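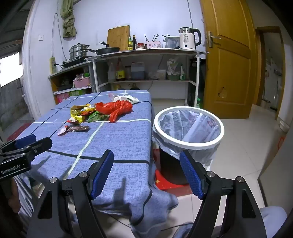 Skillia Session Rules – the wall card and handbook set
Item 2619, from Fatthorpe

We love a good set of rules, and this is the one we wish we'd had when we started recording hand-held gripper work in ordinary homes! Haris Jafri wrote the first version in September and Zainab Ekpo has tidied it up since, so it now fits on one wall card plus a 17-page handbook.

The clearing-up section is our favourite. A few of its rules:

Open the jaws fully before you go near the item.
One wrapper or bag per pick – soft plastic loves to bring a friend along.
Check the finger pads for grease and crumbs between runs.
Fit the bin liner before you start, with its edge folded over the rim.
Keep kettles, oil bottles and hobs out of the working area, and switched off.
If you drop something, leave it, finish the run and write it down.

The card wipes clean, and the tick sheets come in pads of 744 (plenty, even for a keen team).

In the pack: wall card, handbook, 3 pads of tick sheets
Works with: any two-jaw hand-held gripper
Last revised: 21 November 2021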